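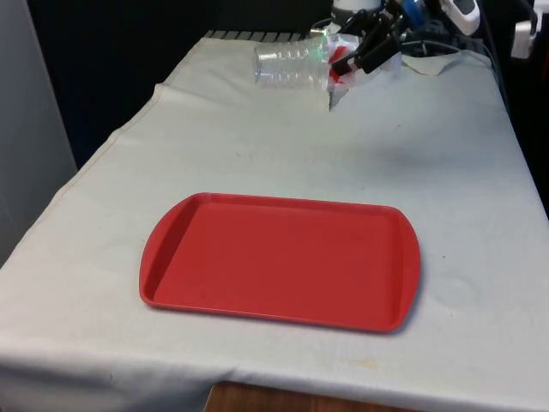
Page last changed: May, 4:26 p.m.

Radomir Berisha ran the tray line at the Jullunine catering depot in Cillthorpe for eight years before the first arm came in. He is now what the rota calls a cell lead, looking after the robots that set out trays and bottles. We spoke in the break room at the end of an early shift.

The depot sends out 474 meal trays on an ordinary morning. Until last year each one was laid by hand, with five people standing shoulder to shoulder.

"You put the bottle on, you slide it down, you put the next bottle on," Berisha said. "After a few hours your wrist knows about it. I had a brace on my right hand two winters running."

He was not in favor of the change when Jullunine announced it. The letter went out with the pay slips and said very little. "It said nobody would lose their job. It didn't say what the job would be."

Two people left before the installation. The other three stayed and took a 26-hour course run by Dedari, the firm that supplied the software. Berisha found the first part hard going. He had never used a computer at work, apart from clocking in.

Bottles were most of the trouble in the early weeks. They are light, they are see-through, and they roll. "A person sees a bottle on its side and picks it up. You don't think about it. With the arm, you have to think about where the fingers go and how hard they press. I've spent whole afternoons on one bottle and one tray."
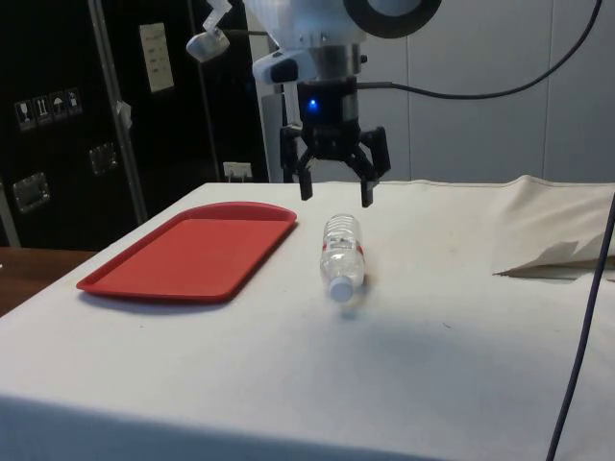

Last updated in May

He keeps notes on those afternoons in a spiral notebook, and the Dedari people have started asking for copies. That pleased him, though he would like it to show up in his wages. The grade for cell leads is still being talked over with management.

I asked what he missed. "The talking," he said. "Five of us on a line, you talk all morning. Now I've got one other person in the room and she's at a screen." They have moved their breaks to the same time so the old crew can sit together.

His wrist is better. He goes home less tired in the body and more tired in the head, and his wife says he is worse company on the evenings after a software update.

The Chamoun depot is due to get its arms next, and Berisha has been asked to spend a few weeks there. He plans to tell the crew to ask about pay before the course begins, and to get the answer in writing.

"And bring a notebook," he said.

We use cookies to remember your settings and count visits. Accept all | Manage choices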